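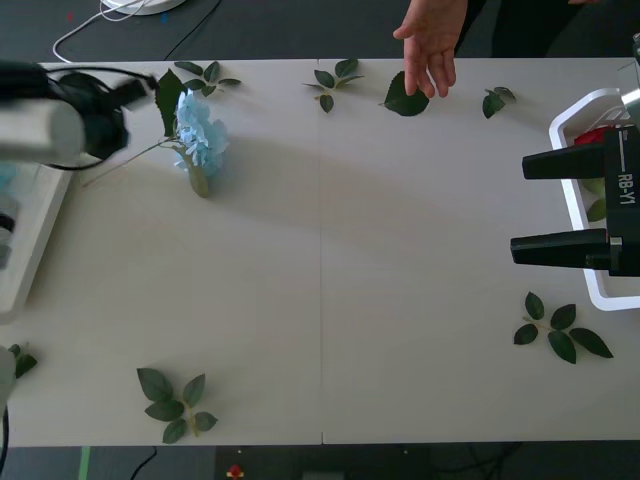

Grestitz Mixed Stem Kit: fake flowers for teaching a robot to tidy

By Sugeng Setiawan
4 minute read

I have bought a lot of odd things for the sake of training data, and the Grestitz kit may be my favorite so far. It's a box of artificial flowers and greenery meant for people recording sorting and picking examples, and after 900 recorded runs with it I've grown very fond of the thing (my desk has a stem on it as I write).

On the table

Our task is simple to say: pick up whatever is lying on the white table and put it in a container at the side. A person lays the pieces out again between runs, and we try hard not to lay them the same way twice. The kit makes that easy! Single leaves, little sprigs and bigger fans of five all ask for a different grasp, and a learning system needs to see plenty of each. The big blue hydrangea is the star, with its wide soft head on a long thin stem, so the arm has to choose the right place to pinch.

Dark green on a white top shows up beautifully from the fixed camera, even the small sprigs near the back edge. The pale blue is gentler, but I've never lost it.
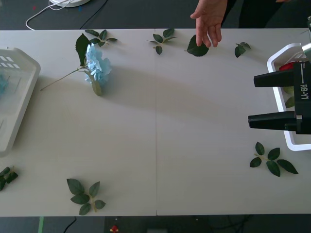
Through the wrist camera

I was a bit more worried about this view. Up close the stems are a faint sage green, and against an off-white background they can nearly melt away, especially when everything is moving. The petals smear a good deal too. We kept those runs in, and I'd tell you to do the same, as the arm will meet plenty of blur later on. Still, I'd love it if Grestitz made the stems a shade darker. 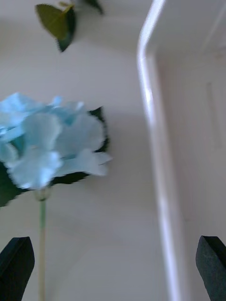
Wear and tear

After 6 weeks, 2 leaves have come off their stems for good, and the hydrangea has gone a little floppy at the neck. I don't mind either one. The Clanell set we used before this was stiffer and held its shape longer, but its stems were all so alike that our runs looked like copies of each other. We're aiming for 2000 runs by September and I've already ordered a second box.

Recommended, with a small grumble about the stems.

Related reviews
- Clanell Straight Stem Set
- Harahap folding work table
- Gastance run labeling software, first look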